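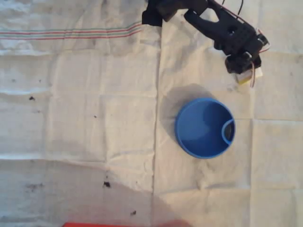

Week 3: Trim levels and the price ladder

Search this course Search
4 min read

Carmakers say trim levels exist so buyers can choose. Be suspicious of that. A ladder of trims mostly moves people up one rung from where they meant to stop. The base car is there to put a low number in the ad, and the differences above it can be as thin as the red and green stripes on a white cloth: a bit of color on the same fabric, at a higher price.

Case: the Barnstead Cele

Barnstead sells the Cele hatchback in three trims. The middle one, Candance, costs 2,000 dollars more than the base car. For that you get heated seats, a larger screen and different wheels. The engine and brakes carry over. The brochure calls Candance "a different character." Find the line in the spec sheet that backs this up. I couldn't.

Watch the bundling too. Heated seats alone would be a 300 dollar option, but Barnstead dropped them from the option list in January. Want warm seats, buy the screen.

Case: Zillex

Zillex spreads the gap over 60 payments and advertises only the monthly figure. Same trick, smaller number. Ask for the total.

Terms to know: decoy trim, carryover part, forced bundle

For next class
Pick any current model. List what changes mechanically between its two lowest trims. If the answer is "nothing," write that down and don't pad it.

Handout revised September 2024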